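I spent most of June cleaning up a script called Sayce that Yasmine Naciri and I use to rename and sort export files. It had grown to 400 lines in one function, and neither of us wanted to touch it.

I started by pulling out the parts that read the folder. Those went into their own file with two functions. Then I moved the date parsing, where most of the bugs were. It had four ways of handling a missing year. Now it has one.

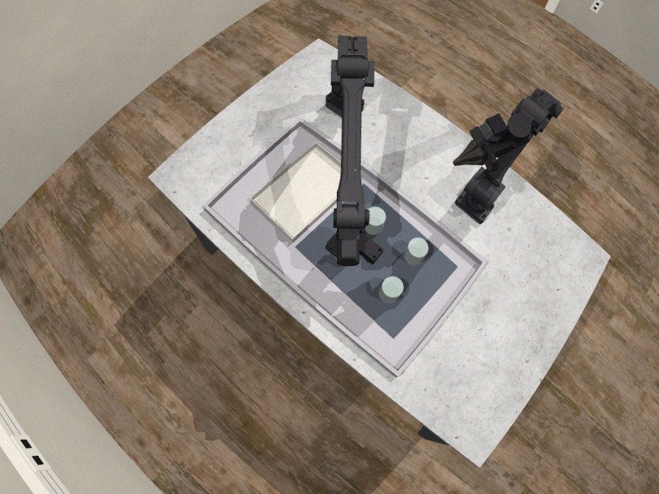
A table with a tray set into the middle, rendered.

The main file is down to 120 lines. Asmaa Tahiri read through it and found a loop that opened the same file twice, so I fixed that too. I still need to write tests for the date code. After that I want to swap the settings file for plain command line flags, and Yasmine wants a dry run option before she'll use it on the Pultia folders.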